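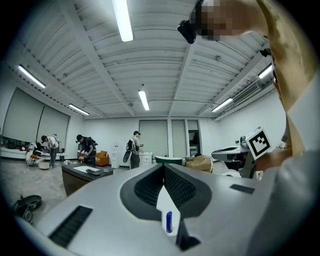
The long room at Caltitz, second bay, lights on.

The inventory for the Caltitz room was due at four, and Rehema Mutiso started with the ceiling. Ribbed metal, white. Beams, white, sound. She wrote "tubes" and left the condition column blank until she had walked the length of the floor and back.

Genalyn Samonte had the lease open on her phone. The lease said the tenant would return the premises in the state received, and attached a schedule of that state, signed by Shabani Swai, who had left the company in June.

"Floor," said Genalyn.

"Concrete. Gray."

"He has it as sealed."

Rehema crouched and put her palm on it. She wrote "concrete, gray, sealing not verified."

They did the blinds next. The schedule listed two, equal. Rehema ran the tape along the left one, then the right one. The left one was wider. She measured both again and entered the widths on separate lines.

"Were they changed?" Genalyn asked.

"I don't know. I was in this room for 352 days and I never looked at them."

The low cabinet under the blinds was not on the schedule at all. Swai had bought it with his own money, or had said so, and people had been piling things on it ever since. The deposit was 4,000. The cabinet was worth much less than that and would take two people to move.

"Put it under additions," Genalyn said.

"Tenant's or landlord's?"

Genalyn scrolled to the end of the lease and back up. The air conditioner cut in on the right wall.

"Leave the column blank," she said. "Do the doorway."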